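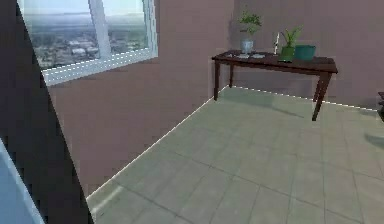
A simulated room with a city view, tiled floor and a long wooden side table with plants.

About Skelau

Skelau is a small company that collects examples for robot learning. Our customers build machines which should one day help in homes and small workplaces. Such a machine learns from many recorded attempts at the same task, and somebody has to prepare these attempts, carry them out and check them. This is our work, and we have done it since the company began with two desks and one borrowed office.

Today we are a team of 7. Some of us come from teaching, some from game design and one from furniture making, who is still the person we ask when a drawer does not open as a drawer should.

What we do

Most of our examples are made in simulation. We build rooms in our own tool, which is called Moltis, and a trained operator then guides the robot through a task with hand controllers. The task can be very plain: bring a dish to the other side of the room, move a plant pot along a table without tipping it, close a cupboard. Moltis records the movement, the robot's own views and the position of every object, and it saves all this together with a written sentence which says what the operator was asked to do.

Our library has 380 rooms at present. Each room exists in several versions, with other wall colours, other floors, another view from the window and things put in other places on the furniture. We take care with these small differences. A system that has only seen a plant on the left end of a table can have trouble when the plant stands on the right end.

We also think it is important that a room contains things which are not part of the task. In a real home the table is seldom prepared for the robot. So we leave the pots, the dishes and the chairs where a person could have left them, and the operator must work between them.

How we check our work

Every recording is watched by a second person before it is delivered. This person did not make the recording and does not know the operator's notes. We look if the sentence fits the action, if objects pass through each other, and if the hand of the robot stays in a natural way of moving. In a good month we deliver 3000 recordings. In March it was less, as we repeated a full set in which the lids of the jars were too light.

Failed attempts are kept too, in a separate folder with a short note on the reason. Several customers did not want them at first and now ask for them.

Our partners

For tasks with real hardware we work together with Garg, a workshop on the floor below us. They repeat a part of our simulated tasks on a real arm, normally 200 for each project, and we compare the two. Dokico is our partner for the written instructions. Their writers give us the same task in different words – short, long, polite or a little unclear – as people at home would speak.

Working with us

A new operator has four weeks of paid training. No knowledge of programming is needed. Patience is needed, and also good eyes and the habit to say it when something looks wrong. The sessions are short, with a break after each one, and nobody records for a whole day. We answer all applications, but in summer it can take us a little longer.

Customers who want to see a sample set before they order are welcome to write to us through the contact form. Please tell us which kind of robot you use, which tasks you have in mind and in which format you need the files.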